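Subject: Re: [smallcellar] SO2 additions before bottling

On the question about free SO2 before bottling: I would not add anything until you have tested twice, a day apart. The first number after racking is often high and it drops overnight.

> I have 43 gallons of Conceição white in two tanks and plan
> to bottle in January. The free SO2 came out lower than I
> expected. pH is fine. Should I add the full dose now or split
> it? Also, does anyone still use the Nolitz kit?

I split mine. Half goes in at the last racking and the rest the morning we bottle.

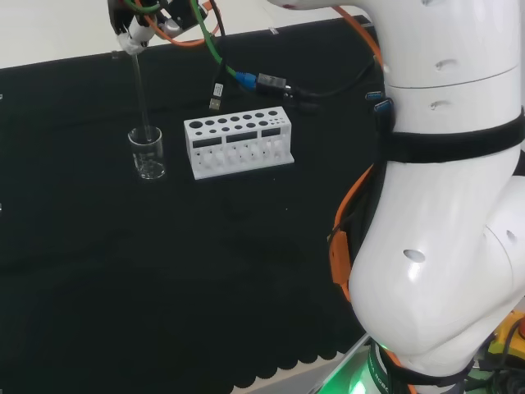
Dissolve the powder in a little cool water first and stir it into the tank slowly. If you dump it in at the top, most of it stays at the top.

I used the Nolitz kit for years and it reads high on reds. On whites it's OK. We moved to Draser last season, which costs more, but you can buy the reagent by itself in 100 ml bottles. 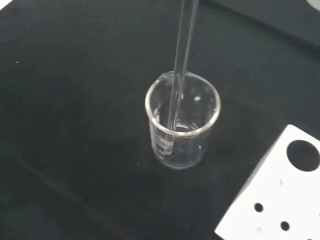

Check the date on your reagent too. Mine had expired, and I bottled 50 cases on a bad reading. They were drinkable, but they turned brown early.

For corks, Skemow still sells to small accounts. Our last order was 1,622 and they shipped it without a minimum charge.
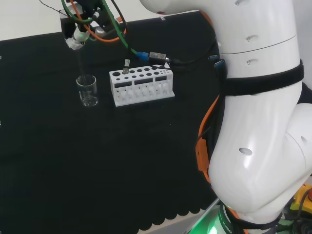
Ask them for the moisture sheet when you order, and leave the bags sealed until the day you bottle.

What are you using for a filter?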